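The Saturday open day at Kallwood kitchen gardens

I'd been meaning to go to the Kallwood open day for years and something always got in the way, usually rain. This time the forecast was only half bad, so I packed a flask and caught the early bus, which drops you at the bottom of the hill by the old weighbridge. It's a longer walk up than the leaflet makes out. Wear proper shoes.

Gates open at 8 and there was already a queue, mostly people with empty bags who clearly knew about the veg stall. Entry is free but they like you to put something in the tin for the glasshouse roof (244 panes, and it looked to me as if half of them were held in with tape).

I started with the walled garden while it was quiet. The brassicas are netted down the whole of the north side, and the chap on duty let us duck under for a proper look. Kale taller than me! He grows his carrots in old water tanks to keep the fly off, well above the height it can be bothered to reach, and he's had clean roots three years running. I've been growing mine at ground level like a fool. The broccoli was a late one they call Skesetti, their own selection, and he says it stands in the cold longer than anything else they've tried. I came away with a packet of seed and a lot of notes on the back of my hand.
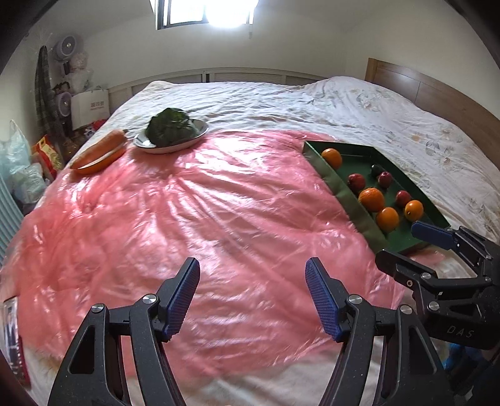 Abhishek Upadhyay wrote to me afterwards to say that I'd got the tanks wrong, and it's the sandy mix that gives you straight carrots, with the height only helping against the fly. He fills his with two parts sharp sand to one of sieved compost and never adds manure. Fair enough, I stand corrected, and I'll be trying it his way in spring.

Back to the day. The seed store was the bit I'd really come for. It's in the old apple loft, up a staircase that's more of a ladder, and they only take a handful of people at a time. There are 1001 little drawers up there, every one numbered by hand, and the lady showing us round pulled out bean after bean until somebody behind us coughed and we had to move along. You're not allowed to touch — quite right too — but she'll pour a few into a saucer so you can see the markings.

Lunch was soup and a roll in the cart shed. The leek and potato had gone by the time I got to the front, so I had tomato, and it was very good. Not cheap. I shared a bench with a couple who had driven over from Wukham that morning and were only there for the citrus, which I hadn't even noticed on the map.

I'm so glad they told me! The citrus house is right round the back, past the compost bays, and the smell when you open the door nearly knocks you over. It's heated by one big old Tyagi boiler that uses roughly 3000 litres of oil over a winter, so they're raising money to replace it. Lemons mostly, some sour oranges, and a whole bench of mandarins in pots. The advice was to keep them on the dry side from November, give them all the light you can, and pick by snipping the stalk so you don't tear the skin.

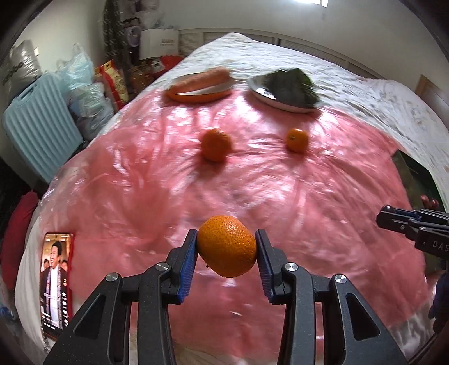 Mandarins: two on the pink sheet and one held above the floor.

I asked whether one would manage on a north-facing landing and got a very kind no. A porch would do, apparently, if it stays free of frost, so mine is going to have to be cleared of wellies.

The plant sale opened after the last tour and it was a bit of a scrum. I got two pots of thyme, a rather leggy sage and a rhubarb crown in a carrier bag, and missed the last of the chard by one person. If you're going for plants, do that queue first and see the gardens later.

The bus back is at twenty past four from the same stop, and it doesn't wait.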